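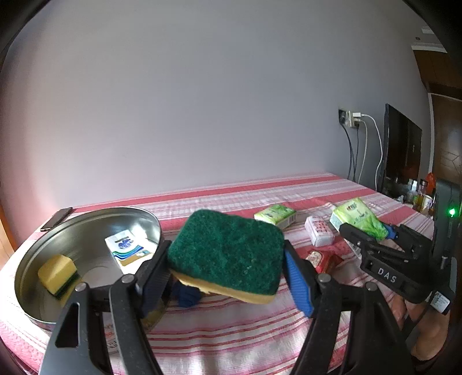

Re: [skarkier-dev] Width estimate jumps when both grippers are closed

On 30 November 2023, Sobia Magsi wrote:

> I'm seeing the jaw width for the left tool jump by 6 mm between
> neighboring samples, but only while the right one is also holding
> something. Skarkier from main, default config. Is this the pose
> filter, or am I looking in the wrong place?
>
> Also, has anyone tried the sponge clips with the new segmenter?

Hi Sobia, hi all,

Not the pose filter, I'm pretty sure. I spent most of yesterday on the same thing and got it down to the width code. When two grippers are in view, the finger finder grabs every blue patch it likes and then sorts them by size. That's fine with one tool. With two, the blue pad on the far gripper sometimes wins, and then you get a width measured from one person's finger to somebody else's. Oops!

The sponge and tissue packet clip is a great one for this. The near gripper has a bright blue pad on the right finger, but the left pad is dark navy and there's a dark blue cloth bunched up right under the sponge. So the left finger is hard to find to begin with, and the blue pad on the other tool is sitting there looking much more tempting. Start at sample 1785 if you want to watch it go wrong.

What I did on my branch (gurthorpe-width, pushed last night):

- Only look for pads inside a mask fixed to the near tool. The struts don't move around much in view, so a hand-drawn mask does the job.
- Drop the size sort and match each patch to its last position.
- If a finger is lost, hold the old width for up to 18 samples, then report nothing. I'd much rather have a gap than a made-up number.

Niazi still expects a number in every row, so its loader will choke on the gaps. I have a small patch for that but it needs tests - anybody want it?

On the segmenter: yes, a bit. It likes to split the sponge in two, green layer and yellow foam, as if they were separate things. Merging masks that share a long edge helps, though I'm worried about what that does to boxes standing against the rim of the basin. The striped tablecloth hasn't bothered it so far, which surprised me.

Could you run the branch on your Stultstead clips and send me the width plots? Raw ones please, no smoothing.

Cheers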